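The Last Toy Library on the Line

By Thaddäus Ruchti

Friday, March 3, 2023

Rain on the tin roof. Doors not open till nine, and there's already a pram queue down the ramp.

I'd driven three hours to get to Trollolow and was late anyway. Missed the turn at the silo. Missed it again coming back. By the time I got inside, the good biscuits were gone and a boy in gumboots was trying to check out a wooden crocodile that was longer than he was.

Toy libraries are an odd thing to explain to people who didn't grow up near one. You pay a small fee, you borrow a toy, you bring it back. Same as books, only with more washing. Trollolow has run one out of the old fruit co-op since the early eighties, and on a Friday morning it's the busiest room in town. Busier than the bakery. Busier than the pub by a long way, though the pub disputes this.

A family membership is 66 dollars a year. There are 406 toys on the shelves, give or take whatever's under somebody's couch. Trikes, puzzles, dolls with their hair cut off. A marble run that needs its own table. Shape sorters by the boxful, always going out, always coming back one piece short.

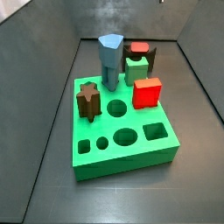 Missing pieces are the whole economy of the place, really. Every toy goes out in a calico bag with a card, and the card lists what's in it. Comes back, gets checked against the card. Something gone? There's a drawer by the sink for found bits, and people rummage through it like they're panning for gold. A cow. Half a zip. The little man from a fire truck, who has been in there so long he's got a name (Kevin).

The fine for a lost piece is a gold coin. Hardly anyone argues. One dad told me he'd paid it so often he thought of it as parking.

The building used to belong to Paulauskas, the packing firm, back when the orchards ran right up to the line. They packed plums and then pears and then nothing much. You can still see the name on the east wall if the light's right. When the firm left, the shed sat shut for six years, and then a handful of mothers asked the shire for the key. They got it with a letter saying they had it until January. That was a very long time ago. No one has asked for it back, and no one has asked if they should.

So the lease is a letter. Which brings us to the trouble.

The shire wants the site for parking. Or it wants it for units. Depends which meeting you went to. I rang and got put through twice and then got the hold music, a pan flute, for most of my lunch. A written reply came later that said a "range of options" was being looked at. I've read it four times now and I couldn't tell you what it means.

At Zunar, half an hour up the highway, theirs closed last winter. No fuss made. The toys went to a charity shop in one load and that was that. Families from Zunar drive down to Trollolow now, which is why the queue is out the door, and why there's a waiting list for the trampoline that runs well into spring.

I asked a grandmother in the line what she'd do if this one went as well. She looked at me like I was a bit thick. "Buy more rubbish, I spose," she said. "Same as everyone."

She has a point. Plastic toys are cheap and they get used for a fortnight. Borrowing slows that down a bit. Her grandson has had the same shape puzzle home three times this year and howls each time it goes back.
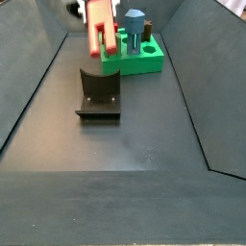
There is a plan, of sorts. Lestico, the hardware place on the main street, has a storeroom out the back that it isn't using. Dry, level, a ramp already in. No toilet, which with this crowd is a serious problem. Moving would mean new shelves and a proper lease with actual rent on it, and the fee would have to go up. How far up is what people were muttering about over the tea urn. A petition to stay put has 197 names so far. It lives on a clipboard by the door, and someone has drawn a very good horse on page two.

I signed it. Probably not allowed to, seeing I live in another shire. Nobody stopped me.

By eleven the rush was done. Floor swept, sand everywhere again ten minutes later. The boy in gumboots came back through with his mum, the crocodile roped to the roof rack outside, becuase they'd forgotten his hat. It was in the drawer with Kevin.

The next shire meeting is open to the public, seven o'clock, upstairs at the hall. Get there early if you want a chair. The ones at the back wobble.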